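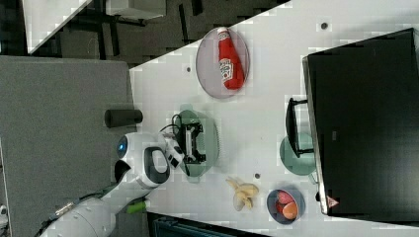 Octobre, cahier de teinture, atelier Urrego. Commencé à 9 h 15.

Suite des essais de cochenille sur la laine Vuvari. Nous avions laissé les écheveaux dans l'eau depuis hier soir, avec deux gouttes de savon neutre. Fidelina a pesé la laine sèche avant le trempage : 800 g en tout. Je note le poids sec parce que la dernière fois j'ai calculé l'alun sur la laine mouillée, et toute la série était à jeter.

Mordançage : alun à 20 % du poids de fibre, donc 160 g, dissous d'abord dans un bol d'eau très chaude et versé ensuite dans le bain tiède. J'ai ajouté la crème de tartre à 5 %. Efraín préfère sans, il trouve que le rouge devient trop orange. Nous ne sommes pas d'accord sur ce point et il faudra faire deux écheveaux témoins, un avec et un sans, dans la même eau.

Montée en température lente, une heure pour arriver à 85 degrés. J'ai maintenu une heure de plus, sans bouillir. À 11 h 40 le thermomètre affichait 91, j'ai baissé le feu tout de suite, mais je le signale si la laine feutre un peu. Refroidissement dans le bain jusqu'à l'après-midi.

Pendant ce temps, broyage de la cochenille au mortier. La poudre du sachet Ravix est moins fine que celle du fournisseur d'avant, il reste des morceaux qui ne passent pas au tamis. Je les ai remis au mortier deux fois. Première extraction de 30 minutes, filtrée sur coton, puis une deuxième avec le même marc.

Pause de midi.

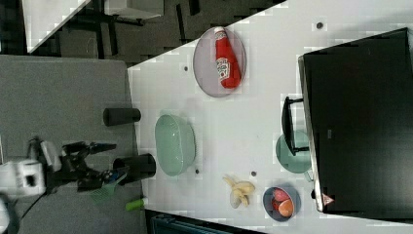
Table blanche : ketchup sur le plat ovale, passoire vert clair, banane.

Reprise à 14 h. Les deux extractions sont réunies dans la grande marmite. Poids net du bain : 3,182 kg, c'est peu pour cette quantité de laine et j'ai complété avec de l'eau de pluie jusqu'à ce que les écheveaux nagent librement. Le pH était à 6, mesuré avec une bandelette, donc pas très précis.

Kobina a entré la laine à 14 h 25. La couleur est montée vite, trop vite à mon goût : au bout d'environ dix minutes, les écheveaux du dessus étaient déjà plus foncés que ceux du fond. 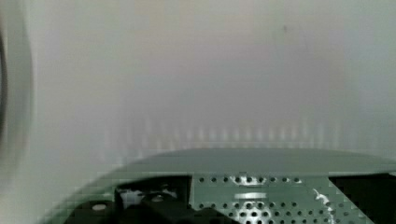 Il faut les tourner dès le début, et pas seulement quand on y pense. J'ai écrit la même chose en septembre, page 2, et je ne l'ai pas relue. Nous avons corrigé en sortant toute la laine et en la remettant dans l'ordre inverse. À l'œil, la différence a diminué, mais elle existe encore sur l'écheveau n° 4.

Rinçage demain matin seulement. Teófilo demande de garder le bain épuisé pour un rose pâle sur soie, je l'ai couvert et étiqueté.

À faire : acheter des bandelettes plus fines, demander à Roxana si le tamis Drerkik est revenu, préparer les deux témoins avec et sans tartre.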